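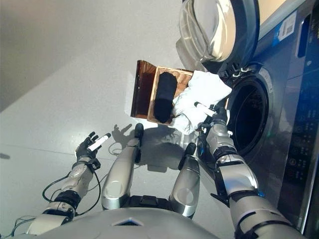 About Ekonen

We started as a two-van laundry service for care homes, and washing is still what we do! Natanael Guimarães ran the first machines, and he now looks after a team that gets through about 3000 items between breakfast and teatime.

The biggest change lately is on the floor. Our humanoid robots are learning the front-loaders – door open, clothes out, clothes into the basket – and the people teaching them are the same people who used to do all that bending themselves.

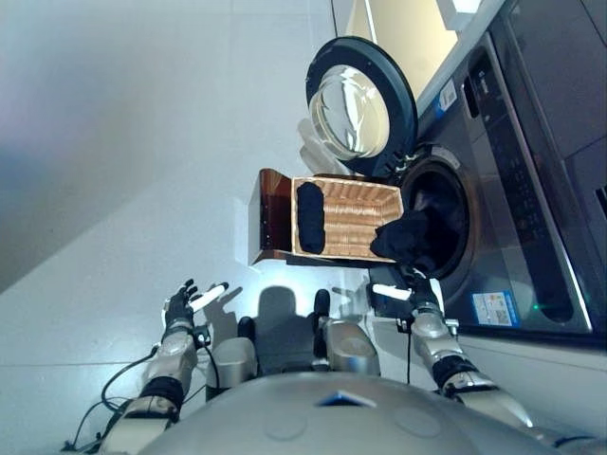

Ashok Kashyap spent years unloading drums and had the sore back to show for it. These days he plans the robot shifts, checks the sorting and trains new starters, and he's brilliant at it. Everyone on the wash floor was offered paid training before the first robot arrived, and we kept every job. Mending has grown too, with its own bright room upstairs and a proper kettle.

We still fold by hand, we still ring the homes ourselves when a favourite cardigan goes astray, and we love showing people round. Come and see us any morning after ten – the door on Kasprzak Yard is the blue one.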